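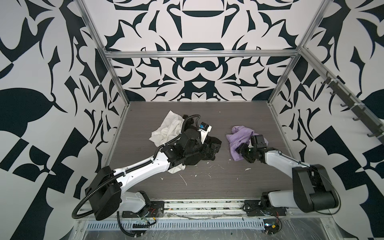

Do I need experience in a laundry to apply for this work?

Experience is welcome but it is not required. Every new colleague gets paid training in sorting and folding before working on customers' clothes.

Laundry sorters and folders, part-time
Prunska Laundry, Gostetti
Reference 3957

Prunska washes, dries and folds everyday clothes for households in Gostetti and the villages near to it. Since August we also take the work clothes of the Sani guest house, and the heaps on our tables have become higher. We are now looking for six people for the sorting and folding room.

Your main work will be with mixed clothes. They arrive to us in bags, usually crumpled, with T-shirts inside trousers and socks inside everything. You take the heap apart and put whites, pale colours and blacks on separate piles. You look in the pockets and turn the sleeves the right way out. A lavender shirt does not go together with white cotton, even when the customer has packed them together. If you are in doubt about a colour, put the piece on one side and ask the shift leader.

After washing, the same clothes come back to the table for folding. We fold T-shirts in our house manner, with the hem turned in first and the sleeves behind. Trousers are folded along the seam. Socks are paired, not rolled into a ball. You will learn also how to write the order slip and how to close the bag.

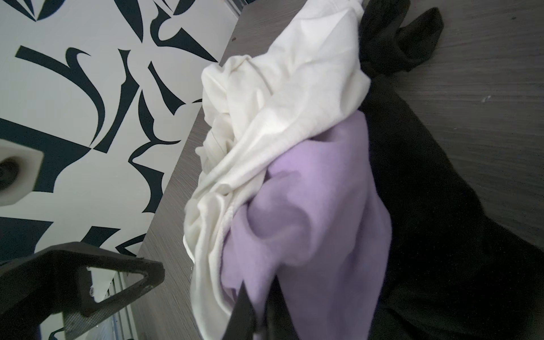 Thin knitted tops need more patience than trousers. They lose their form when somebody pulls them from one corner, so we ask that you lift them from the shoulders and lay them flat before the first fold. Dark cloth shows each piece of fluff, and you will use the brush on it often. Speed comes with practice and we do not measure it during the training.

What we ask from you

You can stand for a shift of three hours, with one short break.
You can tell similar colours apart under indoor light.
You are at least 18 years old.
You understand simple written instructions in English. Your own English does not have to be perfect.
You treat the belongings of other people with respect, and you do not speak about them outside.

What we offer

A permanent part-time contract, with morning or afternoon shifts. You choose your preferred shifts in Droltix, our rota programme, and we publish the rota 14 days ahead. Work clothes are given to you and washed by us. You may bring one bag of your own laundry each week without payment. The rate of pay is the same for all sorters and folders and it is written in the letter of invitation, before you come to meet us.

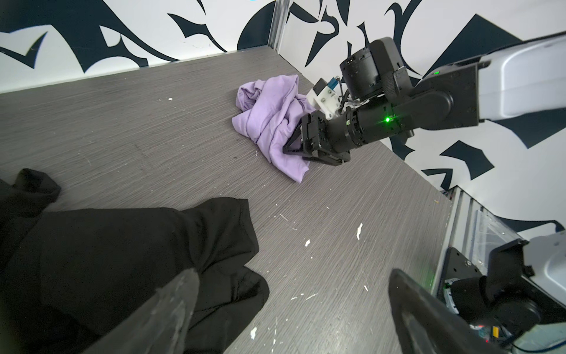

Keeping the tables tidy is part of the job too. Small white fluff and threads gather on them during the shift, and the surface must be wiped before the next order is opened. Please count on some minutes of cleaning at the end of each shift. These minutes are paid.

How to apply

Write us a short letter with your name, your telephone number and the hours when you can work. A full CV is not needed. Put the reference number at the top. You can leave the letter at the customer counter of Prunska in Gostetti or send it by post. The last day for applications is November 2, 2019.

We answer to every letter. Those who are invited will spend one hour in the folding room with a colleague and try the work, and this hour is paid also. Please wear flat closed shoes and leave rings and bracelets at home, as they catch in the knitwear.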